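Stalta build: questions I keep getting

Updated Jun 9, 2020

I put up the first notes on this project in December and my inbox has been fun ever since! I've collected the questions that come up most. If yours is missing, use the contact form and give me a week or so.

What is Stalta, anyway?

It's my home-built arm with a two-finger gripper, plus the simulator I wrote to go with it. The arm lives on a bench at the Avstead shared workshop, and the simulator lives on my desktop at home. Nodel is the little program that sits between them and passes the same commands to whichever one is listening.

Did you start from a kit?

Nope. The shoulder and elbow are a reworked Jayasinghe linkage (plans only, no parts), and the rest I drew myself, badly at first. The wrist is on its third version. I still don't love it.

What has it cost so far?

I've written down every receipt, which my past self thought was a great idea and my present self regrets a little. The total is $1,251, not counting my workshop dues. Motors ate most of that.

Why bother with a simulator when you have the arm?

I can only get bench time two evenings a week, and I like to tinker at midnight. Also, I've stripped enough gears to know I want my dumb mistakes to happen on a screen. I've run 2,480 simulated grasps since I got the contact settings to behave, and the real arm has done some 640.

Why don't you just practice on plain blocks?

I did for months, and I got really good at picking up blocks! Then I tried a cup and it was hopeless. So now the simulated room has household stuff in it -- a picture on the wall, a wood surface, a white mug lying on its side -- and I look at it from above and behind the gripper while I steer. A mug on its side is my favorite test, with that round body and a handle you have to plan for.

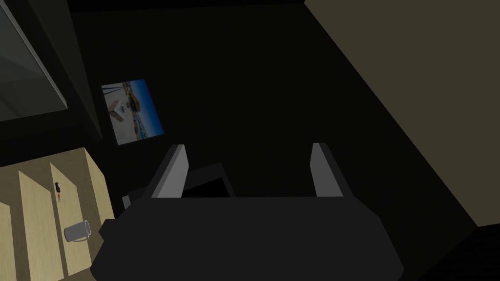
Why is your simulated room so dark?

Dim light is the hard case for my object finder, so I spend a lot of time there. With everything lit up bright, it'll find a pale mug without much trouble. Turn the lights down and it starts getting ideas about shadows. You can change the light level in the room settings file, and I'd start bright if you're new.

Are the fingers flat on the real one too?

Yep, flat plates. I tried curved ones and they were lovely on cups and awful on everything else. I glue a strip of rubber on the inside faces and replace it when it gets shiny.

Can I run Nodel with a different arm?

Probably, if you're okay editing a config file. You'll need your joint limits and a way to read positions back. Check the limits twice before you send anything to a real motor -- I skipped that once and bent a bracket.

Will you sell me one?

Sorry, no. I've got one arm, one bench slot and a day job.

Where are the drawings?

On the downloads page. The wrist files are still the old version, so hold off on printing those until I swap them out. The base and both arm links are current.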